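Walking the Mesetti Coast Path: Your Questions
August | by the author of the blog Two Slow Walkers

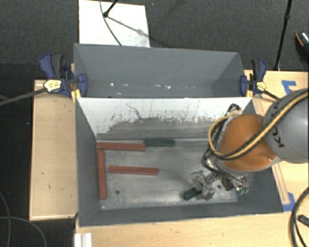
Three long blocks in a gray bin.

After my posts about the Mesetti coast path, many readers wrote to me with questions. I put the answers together on one page, so it is easier to find them. I am a traveler and not a guide, so please check the important things again before you go.

How long is the walk?

From the harbor in Mesetti to the lighthouse at Sinden it took us five hours, with a long lunch and many stops for photos. A fast walker can do it in three and a half. My husband is not a fast walker. He likes to sit on every bench and there are many benches.

Is it difficult?

The first half is easy and almost flat. After the village of Fandent the path goes up, and there is a stone stairway with 181 steps. The number is painted on the wall at the bottom, which I think is not very kind. The steps are high and in some places they are broken, so I was glad for my old hiking shoes. I saw people in sandals also, but they were going slowly.

In which direction should I walk?

We went from Mesetti to Sinden and I would do the same again. You have the sea on your left side and the lighthouse in front of you during the last hour. If you begin in Sinden, you go down the stairway, and for my knees down is worse than up.

What time did you start?

At 7:30 in the morning. In August the sun is already strong at ten, and between Fandent and the chapel there is no shade. In spring you can sleep longer.

Do I need a ticket?

The path is free. For the lighthouse you must pay 100 at the small window near the gate, in local money and only in cash. The woman there did not have change for a big bill, so we had to go to the café first and buy two lemonades. The lemonade was good.

Can I go up the lighthouse?

Yes, until 4 p.m. The stairs inside are narrow and only a few people can go up together, so we waited half an hour. From the top you see the whole bay, and on the other side the salt fields of Sinden, which are pink in the late afternoon. I liked this view more than the famous one.

Where can I eat?

In Fandent there is a restaurant with the name Âu, directly behind the church. We took the fish soup and a plate of fried zucchini, and we shared both. They open at noon. If you come earlier, the bakery across the street has a salty bread with olives which is very easy to carry. After Fandent there is nothing until the café at the lighthouse.

Is there water on the way?

There is a fountain at the harbor and a second one next to the church in Fandent. The map shows a third one at the chapel, but it was closed when we came. I would carry two bottles per person.

How do I come back to Mesetti?

With the bus. It leaves from the parking lot below the lighthouse and the ride takes 25 minutes. The last one goes at 6:40 p.m. We almost missed it, because the stop is behind the toilets and the sign is small. There is also a boat in the summer months, but it does not go when the wind is strong. On our day it did not go.

Can I walk it with children?

With older children, I think yes. For small ones I would do only the part from Mesetti to Fandent and then take the bus back from the church. A stroller will work until the second beach and not after it.

Can I swim?

There are two beaches before Fandent. The first one has sand and many people. The second one has stones, and the water there is so clear that I stayed in until my fingers became white. Please bring water shoes for the stones.

Would you do it again?

Yes, but in May. I read that the hills are yellow with flowers then, and I would like to see it. My husband says he will come if we stop at the same benches.

2,205 views | 181 shares | 12 comments

Recent posts
Two Days in Sinden Without a Car
What We Ate in Mesetti
The Night Train and My Very Small Pillow
Salt Fields at Sunset: Where to Stand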